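Home – Explore – Notifications – Messages – Profile

Maya Akl
Thread, 12/21/23

1/ Notes on teaching by teleoperation, wire sorting task. People asked how we get from a person holding a leader arm to something a policy can train on. Long answer below, split up.

2/ The task: pull one wire out of a mixed pile, lay it down clear of the rest, let go. An operator drives the arm from a second, smaller arm. Whatever the joints of the small one do, the big one copies. Wrist camera and joint angles are logged together.

3/ We tried hand guiding first, where you hold the arm itself and push it through the motion. Fine for waypoints. Bad for wire. Your hands end up in the camera view, and the policy learns that fingers are part of the job. Bilal Masri spent most of July finding that out with me.

4/ Remote control has its own cost. There is no feel. The operator can't tell a firm grip from a bad one except by looking, so everyone squeezes too hard for the first day. We now clamp the gripper command in software and leave it there.

5/ Blue wire in the fingertips, yellow and the others still tangled off to the left. The wrist view gives you the grip and not much of the pile, so colors on that side go soft.
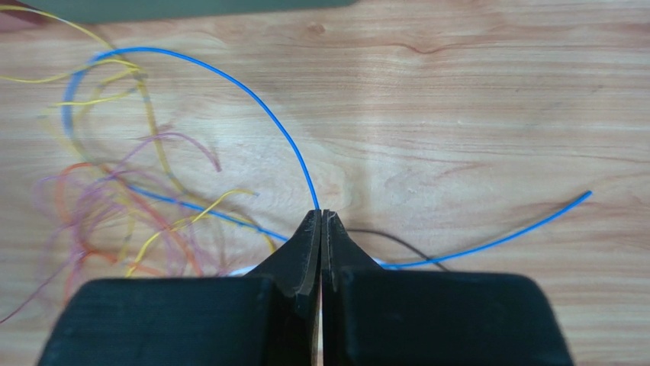

6/ What we ask of operators

Come down with the fingers already close to the right width. Close once. Wait a beat before lifting. That wait looks useless in the log and it isn't – without it the policy blends closing and lifting into one motion and drags the wire.

7/ Pick a grip point away from crossings. If two wires cross under the fingertips, back off and try another spot. Keep the retry in the recording. Rawan Saab argued for cutting retries out, we tested both, and the set with retries recovered better from a missed grasp.

8/ Numbers for this round: 900 demonstrations kept, 126 thrown out. Most of the rejects were dropped frames on the wrist camera. 27 were operator error of the kind you can't learn from, e.g. the leader arm bumped while someone reached for a drink.

9/ Speed. New operators go slow and stop often. Those pauses are poison for imitation, the policy sees the same image with "move" and "don't move" as targets and picks the average. We trim any idle stretch longer than 2 seconds. The beat in post 6 is shorter than that, so it survives.

10/ Shuffle the pile between demos. Really shuffle it. Hadi Chidiac noticed our early piles all had the free ends pointing the same way, a habit of whoever was resetting the table. The policy had learned the habit.

11/ Software is Eritz for logging and a plain script for replay. We replay one in every batch on the real arm, open loop, with the wires removed. If the replay drifts from the recording, the calibration has moved and the batch waits.

12/ Still open: wires of the same color. Color does a lot of the work right now and I don't trust any success rate that depends on it. Abla Hijazi is setting up an all-gray pile next. I expect it to go badly and will post the curves either way.

14 comments · 38 shares · 211 likes

Contact – Terms – Back to top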